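The Last Bus to Pimden

My sister bet me five dollars I couldn't go a whole Sunday without talking to a stranger, and I lost before I'd even found my seat.

In my defense, the woman had a rooster. She had him in a cat carrier on her knees, in the front row of the 477, and he was looking at me through the little door like I owed him rent. What was I supposed to do, walk past? I asked what his name was. She said he didn't have one, he was for her brother. I said oh, and sat down across the aisle, and that was five dollars gone at twenty past four in the afternoon.

The 477 runs from Brosow up over the hill to Pimden, and in February they cut it down to two buses a day. I was going up to look at our aunt's house. She'd left it to both of us, and my sister wanted to sell and I didn't know what I wanted, so we'd agreed I would go sleep in it one night and then have an opinion. That was her plan, not mine. She's always been big on me having opinions by a deadline.

"Whose are you?" the rooster woman asked, somewhere past the quarry. People up there ask it just like that. I told her, and she turned all the way around in her seat to get a look at me.

"She made the blue candles," she said.

I said I didn't know about any candles.

"Well," she said, and turned back around, and for the next ten minutes I talked to the rooster.

We got off together at the Marar turnoff, the bus doesn't go down into Pimden proper when there's ice, and she walked ahead of me with the carrier bumping on her hip. It was already that time of day when the snow has more light in it than the sky does. My aunt used to call it the blue hour and make us all turn off the lamps for it, and my sister would complain that she couldn't see her cards. I'd forgotten that completely. I stood there on the road with my overnight bag and remembered the cards, and the smell of the oil heater, and my sister cheating. 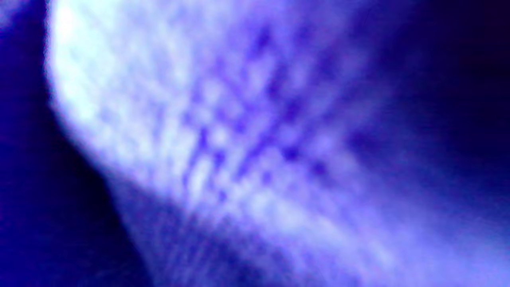
Blue, out of focus.

The key was where the lawyer said it would be. Inside, the house was so cold I kept my hat on, and I went around opening cupboards the way you do, feeling like a burglar. Plates, more plates, a drawer full of nothing but string. I found the candles in the pantry, 24 of them, laid out in a shirt box with tissue paper between the rows. They were a dusty sort of blue and none of them stood up straight. I mean they were terrible candles! I set one in a saucer and it leaned over like it was trying to hear something.

I called my sister.

"Did you know she made candles?"

"You owe me five dollars," she said. "You've got your talking-to-strangers voice."

I told her about the rooster. She wanted to know what color he was, and then she wanted to know if the stove still worked, and then if the bad stair was still bad, and by then we'd been on the phone so long my ear was hot. I was walking from room to room telling her what was there. She'd say "left of the window, is there a hook?" and there'd be a hook. She knew that house so much better than I did. I'd always thought I was the one who loved it.

"So what's your opinion?" she said finally.

I said I didn't have one yet, I'd only been there an hour and I couldn't feel my feet.

"Light one of the candles," she said. "Turn off the lamp."

So I did, and put the phone on speaker next to the saucer. The wick spat for a while and then it caught. Neither of us said much. I could hear her dishwasher going, all the way down in Bullau. Outside somebody's door banged, and a minute later, at entirely the wrong end of the day, a rooster started yelling his head off.

"Is that him?" said my sister.

I held the phone up to the window so she could hear.

The bus back was at 6 in the morning. I'd set an alarm for it and everything. When it went off I lay there under three of my aunt's quilts and my own coat, and I thought about the walk up to the turnoff in the dark, and I turned it off and went back to sleep.

Contact | Copyright of all stories remains with the author | Back to top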